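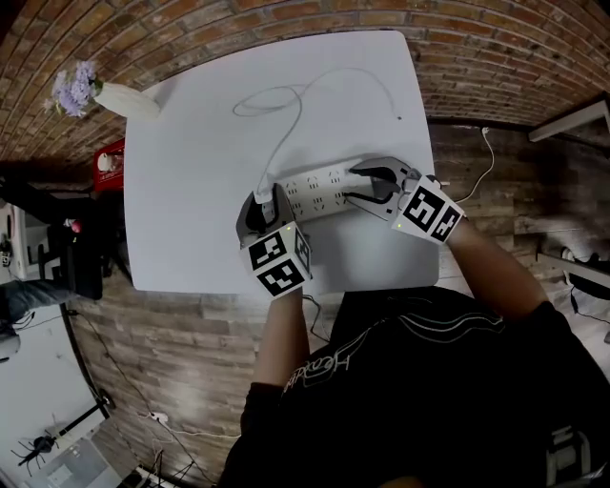 Home | Reports | Site visits | Archive | Contact

Visit report: Zillex collection site, Orudora

Zillex records manipulation examples for Salameh, a learning system that is trained on human demonstrations. I visited the Orudora site in May, from 9 a.m. until early afternoon.

Operators work at small tables with a hand-held gripper in each hand. Each gripper carries a cube with printed fiducial markers, and the markers are used to recover its position during the task. No robot arm is needed at this stage. The site lead put setup time for a new table at under an hour, most of it calibration.

The task on the day was plug insertion into a power strip. One gripper holds the plug and pushes it in. The other stays near the strip and is free to steady it. The strip is turned to a new angle between takes, and the cable is left to fall as it likes – coiled cable pulls on the plug, and the trained policy has to cope with that.

The target for this task is 3000 accepted examples. Almost 1000 were done at the time of my visit. An operator is expected to record 300 takes per shift, with a break after each block. Takes are checked in Zotari, the in-house review tool, and rejected for 3 causes: markers lost from view, plug dropped, or a hand touching the strip directly.

Failed insertions that the operator then corrects are kept and tagged separately. I asked what share of the set they make up and did not get a figure. I also asked about wall sockets. Those are planned, with the same grippers and a vertical test panel.

Lunch was at the site. Parking is behind the building – use the second gate.

Contact | Copyright Site Visit Reports | Back to top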